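Patterned Rooms, Part 3: Strawberry Wall and Fern Floor
README

Maintained by Zlata Hordiienko
Last revised 2020-07-17

What is in this collection

Patterned Rooms is a set of pictures of small lined enclosures and the things which are placed in them. The whole collection has 3,077 pictures in 34 folders. Each folder keeps one combination of wall covering and floor covering. This file is for the combination we call Badden, after the name we gave to the wallpaper. The floor print has the name Dekach. These are only our working names and you will not find them in a shop.

We began with plain walls, and the results were good but too easy. A yellow object on a grey wall is found by any method. For this reason we started to choose coverings as people choose them for a child's bedroom or for a kitchen drawer, with fruit, flowers and leaves in many sizes.

The walls

The Badden paper is pink, with strawberries in two kinds: large red ones with white seeds and green leaves, and small pink ones. Between them there are small white flowers, and on the left wall you find two with orange centres. The same paper covers the back wall and both side walls.
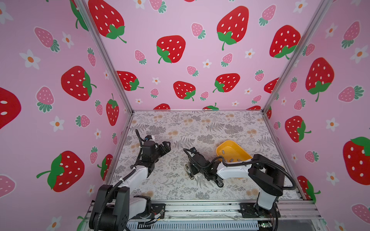 Badden walls with Dekach floor, general view. The yellow scoop-shaped container is partly behind the right forearm.

Please do not use the strawberries as fixed points for measuring. The folders were papered more than one time, and the pattern does not begin at the same height in each. Use the metal corners instead. They did not move between folders.

The floor

Dekach is a quiet print in grey and beige, with ferns and small round blossoms. We took it as a partner for the strong wall on purpose. In an earlier folder (Calvo) the floor was stronger than the wall, and annotators were tired by it after one hour of work.

The mat is one piece. When you draw the border of the floor, follow the metal strip where it is visible, and do not follow the edge of the printed pattern.

The objects

The main object in this folder is the yellow plastic container. In the general view it looks like a scoop, and grey pads can be seen on its inner surface. In the label files it has the single name "container_yellow". Earlier versions used "scoop" and "bowl" for different views, and this made much confusion. If you still have labels from before October, please replace both words.

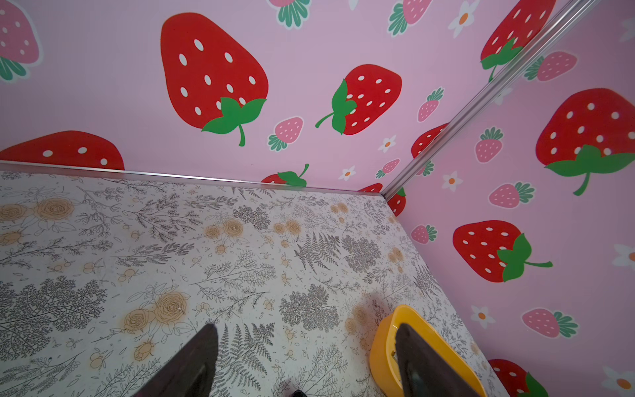 Close views are the more difficult part for labelling. A rounded rim has an outer and an inner line, and our rule is to follow the outer one. The inner wall belongs to the object also. Where something covers the rim, stop the outline there and start it again on the other side — do not guess the hidden part. If an object leaves the picture, close the outline along the picture border.

Marks on the mat are not objects. Some pictures show faint darker spots and light soiling on the print, and we left them as they are. They get no label.

Known problems

Red and pink strawberries were mixed in the first 100 label files of this folder. It is corrected in the present version.
The folder Lommont has a similar pink in its wall paper. Check the folder name before you join files.
Flowers on the side walls are labelled only when the whole flower is visible.

Changes and questions

Corrections are welcome, also for my English. Please write the folder name and the file number in your message — without them I must search by hand, and the answer will be slow.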